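Robot teaching by demonstration

Teaching by demonstration is a way of giving a robot a new task without writing out each movement as code. A person performs the task through the robot, and the joint positions are recorded together with pictures from one or more cameras. A control program is then trained on the recordings.

Hand guiding

In hand guiding the teacher takes hold of the arm and moves it. The motors are set to give way, and the joints report their angles as they turn. The method is cheap and quick to learn, but the teacher's hands often block the camera's view. It is also awkward with two arms, as each needs a hand of its own.

Remote control

In remote control the teacher works a separate set of handles, and the robot copies the motion.
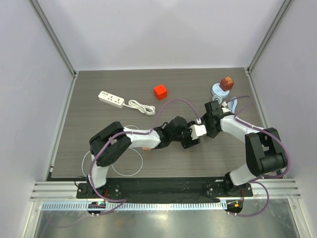
Small tabletop arms are widely used for this work. Plugs, adapters and power strips are common practice objects - they are cheap, and they call for careful lining up of the two grippers. Loose cable is harder, as it seldom lies the same way twice. The Polto handles, made in Jirkport, send the teacher's position to the arms 80 times a second.

Ourania Stefanou, who wrote the teaching guide for the Natach project, advised recording 200 runs of a task before the first training, and moving the objects after every 25. Later users of the guide have often kept the second rule and dropped the first.
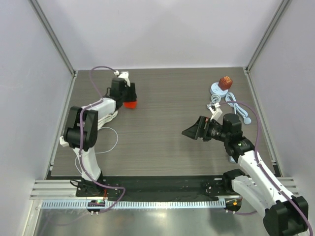
Shared recordings

Recordings may be pooled between workshops. The Lại collection holds 1649 runs, all made with paired arms. Runs in which the teacher fumbled are kept and marked - some training methods make use of them, while others leave them out.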